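2020-10-27

Slept badly, in at the bench by nine. Coffee from the machine downstairs, which was out of milk again. The plan for today was to finish the pad comparison on the hand-held grippers so I can stop carrying it over from one page of this diary to the next. It has been on the list since September.

What I have: the Danholm pads, which are the rubber ones that came with the kit, and the felt-faced ones from Ojeda. Same fingers, same joints, only the pads swapped. I did the rubber set yesterday afternoon on the towel and left my notes in a state, so the first half hour went on copying them out properly. Rubber grips hard and does not let go when you want it to. On 11 of the folds the cloth came along with the finger when I opened up, and I had to shake it loose. That was with the trigger spring at setting 5. At a softer setting it was better on release and worse on the lift.

Changed over to the felt before ten. The screws on the right-hand pad are a pain because the driver fouls on the joint. I need a shorter driver. I keep writing that down and not buying one.

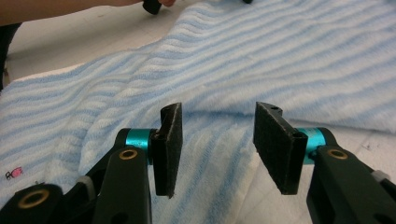
Pad wear is the thing I wanted to settle first. The rubber set looked new after a full session and I had assumed the felt would be the one to suffer. Went over both sides before starting and wrote down what was there, so I would not blame today's work for it later. The edges are scuffed and gone grayish already, the right pad along its rim and the left one on its inner face. The faces are still fuzzy. I don't think edge wear matters much for towels, but it might for anything thin, where you are picking up with the very tip. Made a note to try a napkin and a pillowcase before deciding anything.

The procedure was the same as yesterday. Towel down with some folds in it, two grippers, one corner each, lift, carry across, lay flat. I kept to the striped towel for all of it so the two sets could be compared. The stripes are useful when you go back over the video, as you can tell from them how far the cloth has twisted between the hands.

The felt releases cleanly. That was clear within the first few tries. Open the jaws and the cloth drops where it is. What I was less sure about was whether it would hold a bunched end while the other hand pulled against it, so most of the late morning went on that. Grip on the bunch was fine at 5. When I pulled with the far gripper the cloth crept a little through the near one, then stopped. With rubber there was no creep. I would take the creep over the sticking, but it makes the final position harder to repeat.
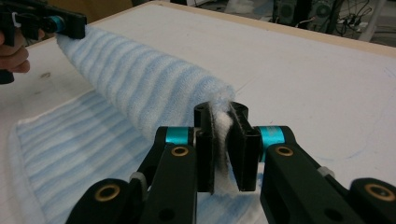
Felt pads, towel held between both grippers.

The pads are picking up lint. There are light fibers along the inner edges, and I would like to know if that changes the grip over a longer run. Wiped them with tape at lunch and could not feel any difference in the afternoon, but feeling is not measuring.

Lunch was soup. Rang Ultcombe about the replacement linkage and was put on hold, then told it ships next week, same answer as the last time.

Afternoon was camera settings. I tried the exposure locked and then on auto. Auto hunts whenever the gripper comes down close over the white table, and the stripes wash out for a moment. Locked is steadier, so locked it is, and I will put up with the dark corners. The Esia controller dropped its connection twice, both times when I was moving files at the same time — so don't move files at the same time. The total for the two days is 306 clips, before throwing out the bad ones.

Where I have got to: felt for towels, rubber kept for anything smooth. Have not tried 6 on the spring with felt, which might cure the creep. Will do that tomorrow first thing, before the pads come off.

Table needs a proper clean too. Left at half past five, rain, missed the bus and walked.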